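Slide 7: Rules for simulated test cells
Cevudley spring talk, Bena room
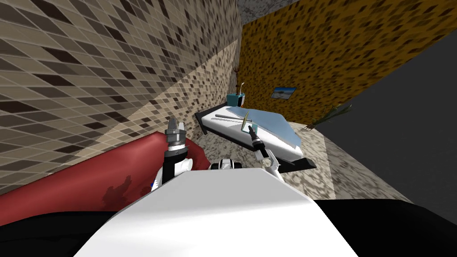 Simulated room, right gripper at the near edge of the table.

Give them a moment to look, then go on.

Rule one: keep the idle arm clear of the table. Write down where it parks.

Rule two: change the walls and floor between runs. Arnent asks for 36 room variants per task — we use 50.

Rule three: log every run, failed ones too. No scores from fewer than 100.

Skip the Thammasiri slide if time is short. Questions after slide 9.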